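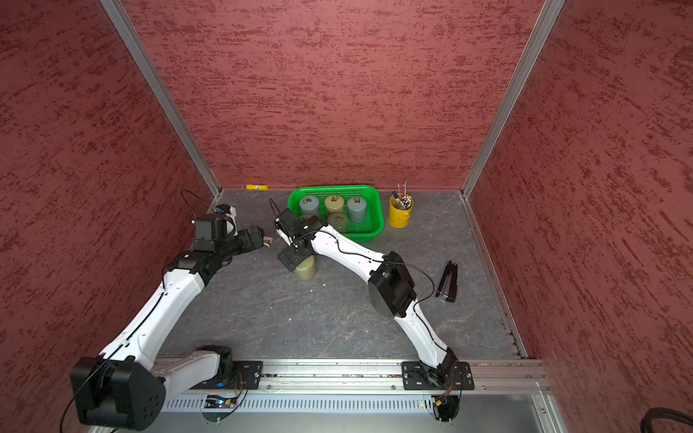

What does the Zullholm bench kit do? It gives you two small arms on a shared rail inside a walled cell, with the software to teach them by hand and play the job back.

Notes for the talk, Farzana Munasinghe, Mindville workshop group. Slide changes in capitals. Keep to 35 minutes and leave the rest for questions.

OPENING

Thank the organisers. Say who we are: a small workshop in Mindville that does sorting, kitting and light packing for other firms. We bought the kit with our own money. Zullholm have seen the slides but have not asked for changes.

Say early on that this is a review. People who came for a talk about machine learning should know that I'll cover it for five minutes near the end and no more.

We looked at two products before ordering. The other was the Jakari single arm, which is a good machine and cheaper to run. I'll come back to it.

SLIDE 2 – PRICE AND WHAT YOU GET

The kit cost us 2715 pounds before VAT, delivered in June. That covers both arms, the rail, the cell walls, the control boards, the power supplies and a year of updates. It doesn't cover a computer. We used an old office desktop and it coped, though loading a long recording is slow.

Delivery came in two boxes, and the second turned up nine days after the first. Zullholm were polite about it. If you're planning a demonstration for a customer, leave yourself a fortnight.

SLIDE 3 – PUTTING IT TOGETHER

Two of us built it in an afternoon and the following morning. The corner posts and the rail are aluminium and went together with one size of hex key. The arms bolt to black plates on the rail. Get the plates square before you tighten anything. We didn't, and had to redo the left one.

The walls are a matter of taste. Ours are dark red with a brushed look, and the work surface is dark grey with a marble pattern. Zullholm also do plain white. The red shows up the white arms well enough, but I would pick a paler floor next time if you handle dark parts. Our black stapler is the hardest thing in the cell to see on the monitor.

Cables: allow more slack than the manual says. The black cable at the wrist needs room to loop when the arm reaches across. The small circuit boards sit at the front by the arm bases, with nothing over them in our build. I have asked for a cover. Zullholm say one is coming and haven't given a date.

SLIDE 4 – THE TEST JOB

Leave the opening picture up while talking through this.

The job is lifting weights in and out of a basket. We chose it for a customer who packs teaching sets for schools. The weights are cylinders with a ring handle on top, in different muted colours, and they go in a green plastic basket near the back wall. The other bits in the cell, the pen holder and the stapler and so on, stay in on purpose. Our real benches are never clear, and a kit that only works on a clear bench is no use to us.

Point out the right arm. It is holding the olive-green weight upright just above the surface, in front of the basket. Upright matters here. A weight set down at a tilt rolls, and then somebody has to reach in and the cell stops.

Point out the left arm too. It has a small pale item at its fingertips. The two arms can handle things of quite different size without swapping grippers, and for us that was the main reason to buy.

SLIDE 5 – RESULTS

We ran the basket job 127 times over the trial, all on the same settings. Most runs finished without anyone touching the cell. The failures fell into two sorts.

First, the ring handle. If the ring has flopped over to one side the gripper sometimes catches it and lifts the weight crooked. Taking hold of the body lower down fixed most of this.

Second, crowding. With several weights in the basket the fingers can touch a neighbour on the way in. Zullholm's support desk suggested a slower approach – it helped, and it made each run longer.

Don't read out a success rate. Our count mixes early runs with later ones, when we had got better at setting up, and a single figure would flatter the kit or do it down depending on where you start. The log is on the handout for anyone who wants to go through it.

SLIDE 6 – TEACHING IT A JOB

Five minutes at most. You move the arms through the job yourself, record it, and repeat until you have a decent batch. The software learns from the batch. A simple pick and place took us a morning of recording. Using both arms together took over 2 days, and most of that was us getting used to moving them in step.

Mention that the playback screen is poor. It has tiny buttons and no undo. Save a copy before you trim anything.

Mention Anghel, the training add-on, if asked. It is a paid service that cleans up your recordings and sends them back. We used the free month and the files came back tidier, but I couldn't measure a difference in the basket job. We let it lapse.

SLIDE 7 – AGAINST THE JAKARI

The Jakari arm is quieter and its manual is better written. If your job needs one hand, buy that. Setting up took us under an hour at the showroom.

The Zullholm kit is the better buy if one hand has to hold while the other does something. Spare gripper fingers are also easier to get. We ordered a set at four in the afternoon and had them before lunch the next day.

Both makers give a one-year warranty. Neither covers the cables.

SLIDE 8 – WOULD WE BUY IT AGAIN

Yes, for trials and short runs. I wouldn't put it on a line that has to run all night. It is a bench kit, it is sold as one, and the shoulder motors get warm after a long session. We stop it at lunch and again at three.

We have kept it. It goes on to the next customer job in its present form, with the cover for the boards when that arrives.

QUESTIONS

Likely ones: noise (you can talk over it), lifting limit (read it off the handout, don't guess), whether it can go on a trolley (we tried, the trolley flexed and the arms lost their place). Anything on the software licence, take an email address and pass it to Zullholm.

Handouts are in the blue folder. Collect the spare fingers before leaving the room.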